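Subject: Re: [Oredura] Tablecloth with the colored blocks

On Wed, January 2025, Perihan Kaplan wrote:

> Does the cloth have to be ironed before it goes on the table?
> I have 10 more meters of the same print.

Dear all,

I did not iron mine. It is the fabric with black lines and red, yellow, blue and white blocks, and it lies well enough - only near the red by the edge I left a fold rolled up. The white tube rack stands on a red block, with three light blue tubes in the back row. 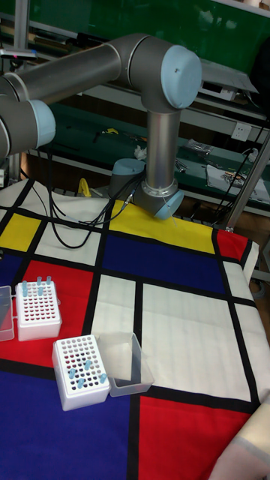

Perihan thinks the white blocks will show every stain, and that she would wash the cloth at 100 degrees only if the red is proven not to run.

I will test a small piece first. Please send me your table lengths, mine is 161 cm.

Regards,
Grigaitė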